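Bonholm im July, ein Besuch in der Waschküche

Kurz vor knapp noch angekommen, Bus verpasst, dann doch mitgenommen worden. Offener Nachmittag in der Wäscherei von Bonholm, gehört zum Gästehaus, drei Stockwerke drüber, unten die Technik. Ich schreibe das hier im Zug runter, also bitte keine Gliederung erwarten.

Eintritt frei, Kaffee auch. Führung macht Gheorghița Iordache, seit vier Jahren leitet sie die Wäsche im Haus. Redet schnell, läuft noch schneller. Gruppe war zu groß für den Flur, hinten hat man die Hälfte nicht verstanden. Ich stand hinten.

Erst der Raum mit der Mangel. Heiß, laut, schön. Da durfte man eine Serviette selber durchlassen, meine kam schief raus. Dann Lager: Regale bis unter die Decke, Bettwäsche links, Frottee rechts, ganz unten das, was keiner mehr zuordnen kann. Die Fächer sind mit Kreppband beschriftet, auf einem steht nur ROMAN – so heißt wohl die Pension nebenan, für die sie mitwaschen. Ein Fach weiter Kittel für eine Praxis namens Sindent, alle auf Kante. Schulsachen waschen sie auch, vor allem vor den Ferien, Pullover und Hosen in Marineblau, vieles davon Trutex. Marineblau ist hier ein eigenes Thema, dazu gleich.

Der Teil, wegen dem ich hin bin: Sortieren und Beladen. Klingt banal. Ist es bei mir zu Hause auch, alles rein und Klappe zu. Iordache sieht das anders. Dunkles kommt bei ihr Stück für Stück aus dem flachen Korb, nie der ganze Haufen auf einmal. Jedes Teil wird einmal angefasst, aufgeschüttelt, Taschen durch, dann erst Richtung Trommel.
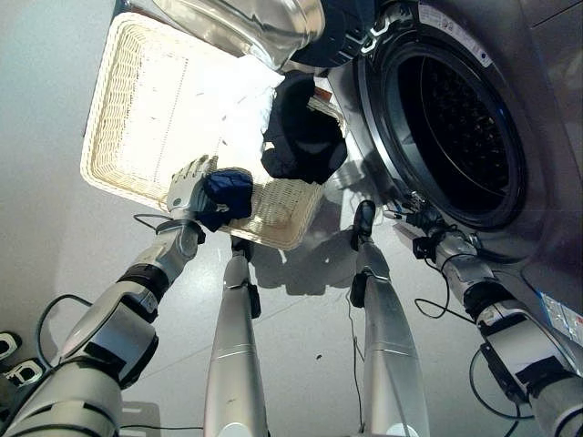 Bei den dunkelblauen Sachen ist sie streng. Auf links drehen, Reißverschlüsse zu, 30 Grad, kein Weichspüler. Neue Sachen die ersten Male für sich alleine. Sie hat einen Pullover hochgehalten, der mal mit Handtüchern gewaschen wurde, voller weißer Fusseln, den zeigt sie angeblich bei jeder Führung rum. Eine Frau vor mir hat sehr betroffen geguckt. Ich auch, innerlich.

Zu den Körben noch, weil ich danach gefragt habe: geflochten, flach, mit Rand. Sie mag die lieber als tiefe Wannen. In der tiefen Wanne liegt unten immer die eine Socke, die man erst findet wenn die Maschine schon läuft. Leuchtet ein. Ausserdem kann man den flachen Korb schräg halten und sieht alles. Nachteil: geht halt weniger rein, man läuft öfter. Und am Flechtwerk bleibt Feinstrick gern hängen, da legt sie ein Tuch unter.

Dann die Maschinen. Frontlader, Trommel aus Edelstahl mit Lochung wie überall. Mich hat die Türdichtung mehr interessiert als die Technik, bei mir daheim riecht die nämlich. Wird hier nach jeder Schicht ausgewischt, unten in der Falte, mit einem alten Lappen. Tür bleibt danach offen. Das wars, kein Wundermittel. Einer wollte unbedingt über Essig diskutieren, das hat gefühlt den halben Nachmittag gedauert, Ergebnis: sie nimmt keinen.

Weiß kommt dran, wenn Dunkel durch ist, dazwischen wird die Trommel mit der Hand abgetastet. Fusseln, Papiertaschentücher, ein Knopf. Weiße Sachen gehen locker zusammengerafft rein, nicht gefaltet und nicht zur Wurst gedreht. Grosse Stücke zuerst, kleine dazwischen, sonst wickelt sich das Laken um alles andere und man zieht am Ende einen nassen Klumpen raus. Kenne ich. Faustregel bei ihr: oben muss noch eine Hand reinpassen, hochkant. Ein paar Leute haben das gleich ausprobiert, natürlich mit der flachen Hand, galt nicht.

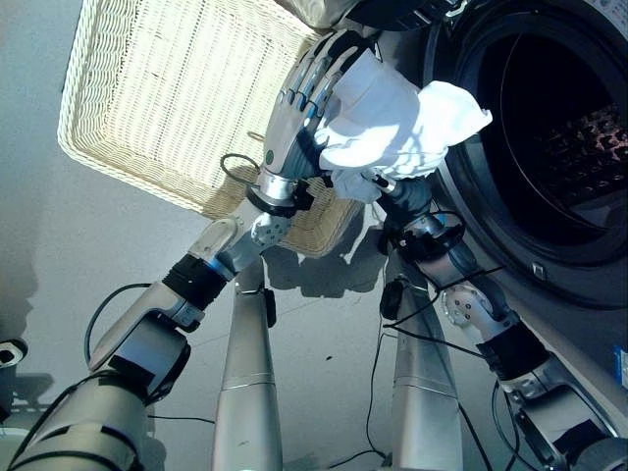

Wie voll darf die Trommel bei weißer Wäsche denn nun sein?
Bis etwa 80 Prozent, bei Frottee lieber weniger, weil das beim Nasswerden schwer wird und sich dann schlecht verteilt.

Weiter im Schnelldurchlauf, der Zug ist gleich da. Trockenraum: Leinen quer durch, Fenster auf, kaum Trockner im Sommer. Sehr angenehm dort, wäre gern geblieben. Flickecke mit zwei Nähmaschinen, leider keiner dran. Waschmittel steht in Kanistern unter dem Tisch, dosiert wird mit Becher und Strich. Der Strich ist mit Nagellack gemalt.

Kuchen gabs im Hof, Kirsch, sehr gut, war um vier aber schon weg. Parken schwierig, Rad besser. Für Kinder so mittel, die Mangel fanden sie toll und den Rest nicht. Mit Kinderwagen wird der Flur eng, und zum Trockenraum gehts nur über eine Treppe.

Was ich mitnehme: flacher Korb, Handprobe, Dichtung auswischen. Das mit den Taschen mache ich ab sofort auch, hab gestern erst wieder ein Ticket mitgewaschen. Nächster Termin hing noch nicht aus, man soll im Gästehaus anrufen.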